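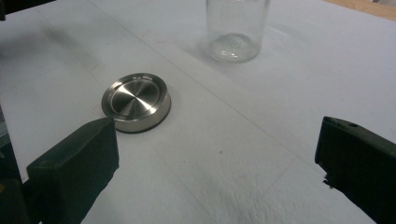
A steel lid and a clear glass jar on a white tabletop.

The Lid Problem

Home canning is growing again, and the people who make the closures are trying to keep up

Csaba Szénási started pickling because his garden got away from him. He had put in two rows of cucumbers the spring he moved to the valley, and by the middle of summer he was leaving bags of them on the neighbors' porches after dark. His sister told him to buy a canner. He bought one used, ruined his first batch by packing the jars too full, and has put up vegetables every year since.

His basement shelves now hold 608 jars. He keeps the number on a card taped to the end of the lowest shelf and changes it in pencil. Most of what is down there is cucumbers and peppers, with a long run of sour cherries and a smaller one of plum butter, which he makes without sugar and cooks overnight in the oven with the door cracked.

Ask him what worries him and he does not mention the vegetables. He talks about lids.

"A jar will last you twenty years if you don't drop it," he says. "The lid is where the trouble is. If I lose a jar in January, I go and look at the lid first."

The closures used in home preserving do a simple job. A soft ring, made of rubber or something like it, sits between the lid and the glass. When the jar is heated, air pushes out past the ring. When it cools, the pressure inside drops and the lid is pulled down tight. Any nick in the glass, any bit of food on the rim, or any hard spot in the ring can let air back in. Sometimes that happens the same night. Sometimes it takes months.

For most of the last century there was little to argue about. You bought flat metal lids, used them once, and threw them out. Then came a couple of years when stores could not keep them in stock, and people who had never thought about the supply began to think about it a great deal. Szénási remembers driving to four towns in one day and coming home with two boxes.

Small makers saw an opening. Zaltis, a kitchenware company that had mostly sold storage canisters, brought out a stainless lid with a replaceable ring. Bakos followed with a heavier one. Flosusetti, which makes only glass, changed the shape of its jar rim so that it would take either. All three now sell to people who would rather pay once for a lid and then buy new rings as the old ones wear out.

Dezső Bozsik ran the Bakos workshop for eleven years and still goes in two mornings a week. He is a tall man who speaks slowly and dislikes being called an inventor. The shop, he says, was making pot covers long before anyone there thought about jars.

"The metal was never hard for us," Bozsik says. "We knew metal. The ring took us three years."

The first rings they tried smelled of whatever had been in the jar. Garlic was the worst. The second kind held up well in boiling water but went stiff in the cold, and a good many customers keep their jars in unheated sheds. The ring they settled on comes from an outside supplier, and Bozsik will not say which one. In May the shop tested 900 of them in one run, sealing each on a jar of water and leaving the jars on racks by the loading door. Of those, 871 were still tight when the racks were checked at the end of the trial.

He does not think that is good enough. The failures were looked at one by one, and more than half came down to the same thing, a slight twist in the ring where it had been pressed in by hand. The shop has since changed the groove so the ring sits deeper.

There is also the matter of price. A set of steel lids costs several times what a box of flat ones does, and the savings take years to show. Szénási did the math on the back of a seed catalog and decided to switch over slowly, a dozen at a time. He uses the steel ones for anything with vinegar in it and still keeps flat lids for fruit.

Others have gone further. The Nanov exchange, a swap group that meets in a church hall north of the river, has a rule that any jar given away must go out with a lid that can be used again. Over 1399 jars changed hands there last year. Members bring what they have too much of and leave with what they lack. Horseradish goes fast. Zucchini relish does not, and the same jars of it have been seen on the table three meetings in a row.

Both men agree on the basics. Wipe the rim with a clean cloth before the lid goes on. Leave the space at the top that the recipe calls for. Use a tested recipe, and use a pressure canner for plain vegetables and meat, whatever your grandmother did. Let the jars sit overnight without touching them, then press the center of a flat lid, or lift a clamped one gently by its edge, to check the seal. A jar that did not take can go in the refrigerator and be eaten that week. A jar that sealed and later came loose on the shelf should be thrown out without tasting.

Bozsik's own shelf is short. His wife does not care for pickles, and he eats perhaps one jar a month – peppers, usually, with bread, standing at the counter. Szénási has offered him some of the sour cherries, and the two have been trying since spring to find an afternoon when both of them are free.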